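I have now worked with the Drullelura grasp learning package for one winter, and I want to write down what I think of it for people who consider the same purchase. The package contains a method and not a machine. You bring two arms with fingered hands, one head camera and two wrist cameras, and Drullelura trains a policy from your own demonstrations.

The main claim of the makers, Mitar, is that wrist views should be mixed with the head view late in the network, and that each hand should learn its own weight for them. In the technical note they compare this with the older Kohlhase way, where all the views are joined at the start. I was doubtful, so I ran both on the same desk with the same small objects.
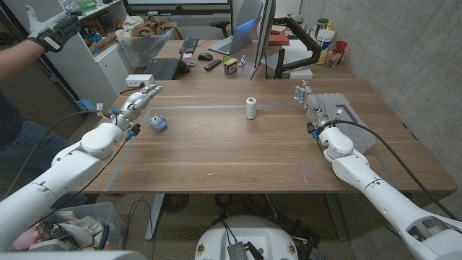
Two arms over the taped work area, with the toy camera and the spool on the desk.

The installation took me longer than the manual promises. The calibration script wants the camera names in a fixed order and gives no warning when they are exchanged. I lost a whole evening on this. After that the recording part was pleasant to use. We collected 747 demonstrations, and the tool refused only those where the time stamps did not match. I would like it to say which camera was late, but it only writes "rejected".

Training is simple. There is one settings file, and most of the values can stay as they are. On our computer one training needed nearly 60 hours, and this is my biggest complaint. The Kohlhase baseline finished much earlier.

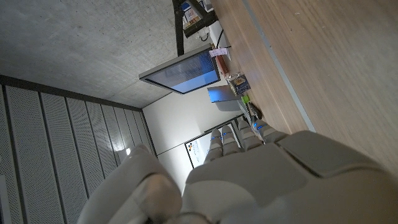
Porkside, 11/18/20

I add here my notes from the first comparison, because they are the reason why I kept the package. In 1730 trials, divided equally between the two methods, late mixing dropped fewer objects. The difference was small for big, simple shapes. For narrow things that stand upright it was clear, and I did not expect that. When I turned off the wrist views during a trial, the Drullelura policy became slow but continued to try. The baseline closed the fingers too early again and again.
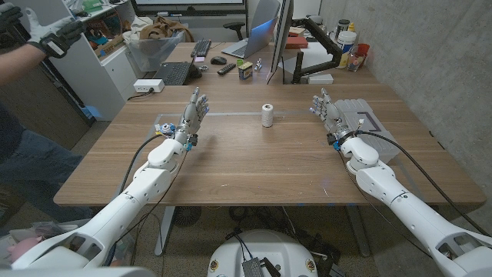

The weights for each hand are also saved in a log, and one can draw them as a curve over time. This became my favorite function. In our curves the head view has most of the weight while the arm is traveling, and the wrist view takes over shortly before contact. Mitar writes the same in their note, but it is better to see it in your own data.

Less good is the support for changing light. We repeated a part of the trials in February with the lamps dimmed, and both methods lost much of their success. The manual has only one paragraph about it and advises to collect more data. 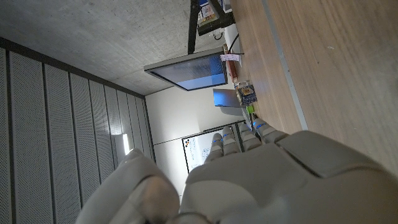 Wrist view across the right hand side of the table, whiteboard behind the fingers.

My rating is four stars from five. I take one star away for the training time and the silent calibration error. If your task has only large objects, the older method is enough and it is cheaper to run. For small objects and two hands I would buy Drullelura again, and I hope that version 2 gets better error messages.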